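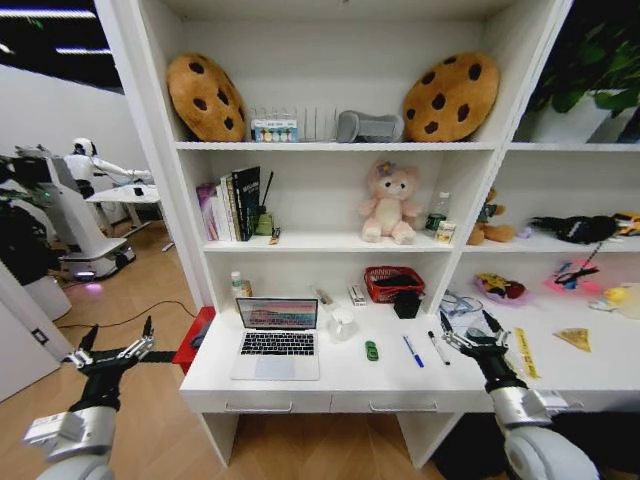
*Las dos manos abiertas delante de la estantería con escritorio.*

31/05/2020

Apunto cómo dejo puesta la celda de Skundham, que la última vez tardé una tarde entera en recordarlo.

Primero las manos. Antes de dar par a los brazos las abro del todo y las dejo separadas del mueble. Con los dedos extendidos se ve enseguida si alguno se queda atrás. Si pasa, corto la alimentación, reviso el tendón y repito el cero desde el software de Varnumetti. No merece la pena corregirlo a mano en el fichero - lo intenté y acabé con el pulgar descalibrado en los dos lados.

Los antebrazos llevan 4 tornillos por brida. Los reaprieto cada 1.000 ciclos y a los 3.000 cambio la grasa de la muñeca. El manual de Moodley da otro intervalo para la grasa, pero con el nuestro hemos tenido menos holgura.

Luego el escritorio. Los objetos pequeños, como el cochecito verde, el bolígrafo azul y el rotulador negro, van en la parte de delante. El portátil se queda abierto. Los peluches y los cojines con forma de galleta no los toco entre series, salvo que alguno se haya caído.

La rutina de arranque dura 210 segundos. Durante ese tiempo no se pasa por delante, y antes de lanzarla miro si hay cables en el suelo.

Queda pendiente el guante de repuesto para la mano derecha. Lo pedí a Allotico y lo dan para agosto. Mientras tanto bajo la fuerza de cierre en esa mano y sigo con la misma configuración en la izquierda.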